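Storage and Checkout of Handheld Multimeters in the Teaching Lab

Course project report, Rondport Technical College, Electrical Measurements
Submitted 29 May 2021

1. Background

The teaching lab at Rondport lends handheld multimeters to first-year sections. The meters were bought at different times and do not match in color, size, or jack layout. Before this project they were kept in a drawer under the Siralik bench supply, with the leads in a separate drawer. Students collected a meter from one and leads from the other. The checkout log for the year before the project holds 422 entries. The most frequent remark in the log is a missing or mismatched lead.

2. Objective

The objective was to select a storage method that keeps each meter with its own leads, allows a meter to be identified without lifting the others, and fits the existing shelf. Cost was limited to materials already in the building.

3. Methods compared

Method A was the existing pair of drawers. Method B was a wall board with hooks, built to the Ferri pattern used in the machine shop. Method C was an open plastic basket with perforated sides, with the leads stored in the same basket as the meters.

Each method was used for 3 weeks, starting in April. At the end of each lab period the person on duty recorded the time taken to return all meters and the number of leads not accounted for. Lead continuity was tested once a week with the Plelby bench meter.

4. Results

Method A gave the longest return time and the most missing leads. Method B gave the shortest search time, but the hooks held the heavier meters poorly, and leads hung by the middle were pulled sharply at the strain relief. Method C gave the shortest return time. No leads were lost under Method C.

The main fault of Method C is tangling. Leads left plugged into a meter cross over the neighboring meters, and lifting one meter tends to drag another. Coiling the leads reduced this, although students did not coil them consistently. A meter placed low against the side wall is also hard to identify when a larger one lies on top of it.

5. Recommendations

Method C should be kept, with fewer meters per basket. Leads should be coiled and tied before return. Selector dials should be set to OFF and should face up. The checkout log should record the meter model and the lead set on the same line.
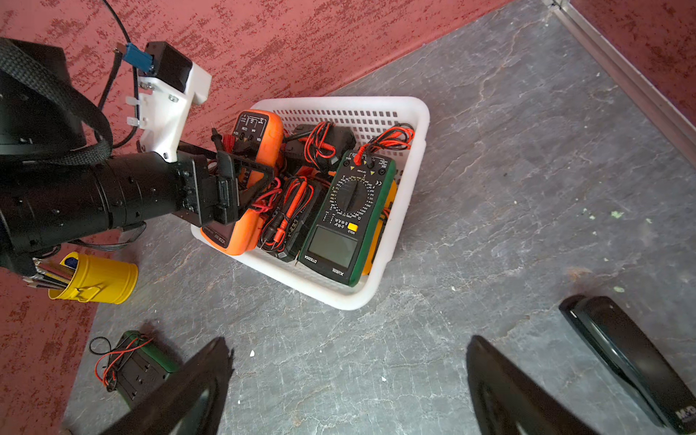 Figure 1. Method C basket with mixed multimeters and red and black test leads. The green-bordered meter is marked DT9205A.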